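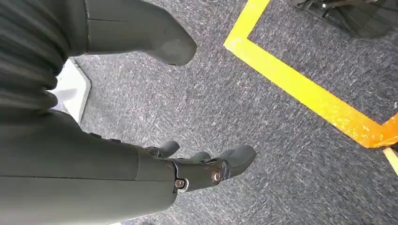
Reviews / Research methods

Clovano: a calibration routine for three-fingered hands

Clovano is a method for correcting a robot's idea of where its own hand is, using only a small wrist camera. It comes from Efua Korletey and Ozan Kaplan at Netau, who released the code in February with a short paper. I have been running it on a humanoid with dark green arms, over an ordinary grey carpet marked out with yellow floor tape.

The idea is simple. Most hand calibration asks you to print a checkerboard and hold it in front of the arm. Clovano takes whatever straight edges it can find on the floor, matches them between views, and works out the error at the wrist. Tape corners suit it well.

Setup took me 67 minutes, most of it spent on the configuration file. The manual is thin and the section on joint limits is wrong in two places. Ama Annan found both before I did and has sent corrections.

The paper reports results from 2802 views. I collected 275, which is enough to fit the model but leaves little over for checking it. On my set the mean error at the fingertips came down to 5 mm. Our old board routine, Nkuna, gets slightly lower than that, but it needs two people and a clear bench.
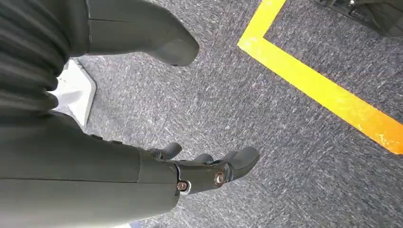

Wrist view with the hand partly open and a corner of the floor tape to its right.

The weak point is the robot's own body. Forearm and hand fill a good part of each view, and the method has to mask them out. The supplied mask was drawn for a slimmer arm, so the long seam on the forearm shell kept being picked up as a floor edge. I redrew it by hand and the false matches stopped. Zuzanna Wieczorek is working on an automatic mask — it isn't in the current release.

Speed is fine. Memory use is high, and the logs are hard to read.

I would use Clovano for routine checks between sessions and keep Nkuna for anything that needs a tight figure. Anyone with a bulky forearm should draw their own mask first.

Reviewed by Seidu Baidoo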